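Progress report: evaluation of the Muvix bench handling kit
Prepared for the equipment fund
April 7, 2023

Purpose of the grant

The fund paid for a six-month lease of the Muvix kit and for staff time to test it. The question we agreed to answer was whether a small lab with no automation engineer could set the kit up and use it for routine bench handling, and whether it should be bought at the end of the lease. This report covers the first half of the period.

What was delivered

The kit came in two crates from Laltine, the distributor. It included the arm, a two-finger gripper, a wrist camera, the controller, a tablet, and a set of swappable finger pads. The finger pads for narrow objects were on back order and came later than the rest. Laltine did not charge for the second shipment. The printed manual was for an earlier version of the software, and we worked from the PDF on the tablet instead.

Setup

Mounting and power took one morning. Calibrating the wrist camera took much longer. The procedure in the manual assumes a fixed bench, and ours is on casters. We locked the casters, put a steel plate under the arm base, and repeated the calibration. It has held since then. We now check it at the start of each working week and write the result in the log.

Two staff members have completed the Kidell training course, which is included in the lease. Both can teach a new position, edit a saved routine, and recover the arm after a stop. The course does not cover changing the gripper fingers. We learned that from the support line.

Tests completed

We agreed on a short list of tasks at the start: moving tip boxes between shelves, opening and closing a drawer, placing tubes in a rack, and taking a pipette from its stand and putting it back. The first three are finished.

Tip boxes gave very little trouble. The drawer worked once we fitted a larger handle. Tube placement was reliable with the narrow pads and poor with the standard ones, which let the tubes tilt. We would advise any lab buying this kit to order the narrow pads with it.

Across all tasks we have logged 267 runs. Each entry has the task, the pads used, the operator, the result, and a short note on any stop. The full log is on the shared drive in the folder set up for this grant.

Work in progress

The pipette task is the hardest on the list and is taking most of our time now. The approach has to clear the legs of the stand, and the tip end of the pipette must not touch anything on the way out. Kocsis, who supply the software for the kit, suggested coming in low with the gripper open and closing only when the pipette is between the fingers.
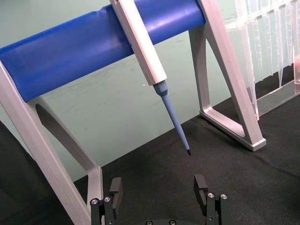
We have tried this approach at reduced speed and will raise the speed in steps. Clear plastic is a separate problem. The camera software often misses the edges of clear parts, so for now we teach the position of anything transparent by hand and do not let the software look for it. Kocsis have said that the next release will handle this better, and we will test that claim when we have the release. It is not counted in our assessment so far.

We also plan a block of 50 pipette runs with fixed settings, half by each trained operator, so that the final report can give a fair result for this task.

Problems and delays

The late finger pads put tube placement behind schedule. We used the time to write our own one-page start and stop instructions, which are now taped to the cabinet next to the controller. The tablet lost its connection several times in the first weeks. Moving it to a wired adapter fixed this. One gripper cable was replaced under the lease terms.

Support from Laltine has been good by phone and slow by email. We have asked for a named contact and are waiting for an answer.

Budget

Lease payments are up to date. The steel plate and the adapter were the only purchases outside the plan, and both were paid from the small parts line. Staff hours are slightly above plan because of the calibration work. We expect to make this up, as no further setup is needed, and we are not asking for additional money.

Next steps

Finish the pipette task and run the fixed block. Repeat the tube test with racks from a second supplier. Get a written purchase price from Laltine, with and without the yearly software fee. The final report, with our recommendation on purchase, will reach the fund in July.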